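Course handout, Unit 4: From Camera Views to a Pick Plan
Prepared by Sumathi Panicker for the robot software course

Please read this before the lab session. In Unit 3 we worked with rigid objects on a flat table. Now we change to cloth on soft furniture, and many of our old assumptions must be checked again. The words "wrist view" and "head view" are used in the same meaning as before.

1. Frames and the wrist camera

The wrist camera moves together with the gripper. For this reason, the picture gives you no information about gravity unless you also read the joint angles. Students often forget this and write a rule such as "the floor is at the lower part of the image". With a tilted wrist the rule fails at once, because walls, curtains and floor all run diagonally.

In Skiven, our perception package, every wrist image comes with a time stamp and a pose. Always use the pair. If the pose is older than 60 ms, drop the image and wait for the next one. Do not try to repair it by interpolation in this unit - we will do that later, with Naidu.

The second point is the mask. The fingers are always in the wrist view, and here they are glossy black. A television that is switched off is also dark and glossy, so a mask made only by color will take both. Build the finger mask from the gripper model and the current opening, and use color only for a small correction at the edges. 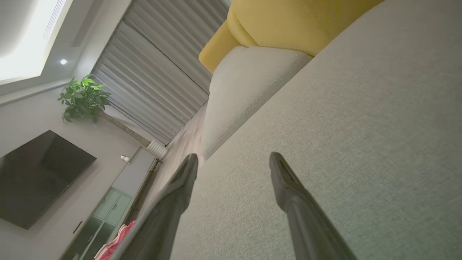
2. Which view answers which question

Before you write any planner code, write down the questions that the planner must ask. For a cloth pick they are usually these:

Where is the cloth, in the base frame?
Which part of it can be held by two fingers?
Which arm should go first?
Is the other arm in the way?

The wrist view is good for the second question when the gripper is near. When it looks along the seat from far away, the cloth may be only a small red and pink area near the border, and a detector can easily give it a low score. The head view is better for the first, third and fourth questions. Let the planner start from the head view and ask the wrist view later.

3. Choosing a grasp point on a crumpled garment

Do not use the center of the segment. On a folded jersey the center may have several layers, and you can't know from one image how many. Look for an edge which stands out from the background. A white cuff on red cloth is easy to find, and a sleeve lying out over plain gray fabric gives a clear border on more than one side. Printed letters make strong edges too, but they are not edges of the cloth. Your edge filter should remove them.

The planner Sollent expects a list of candidates, not a single point. Give it 10 at most, sorted by score. For each candidate send the position, the approach direction and the arm. When the garment lies on the left side of the seat, the left arm normally gets the lower cost, but let the cost function decide it.
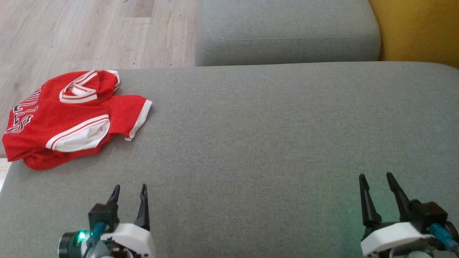
4. Lab task

Work in pairs. Load the recorded images in Brovov and write the function that returns the candidate list. Hand in the code and one page of text in which you explain your cost terms. Please include also one case where your function gives a bad answer.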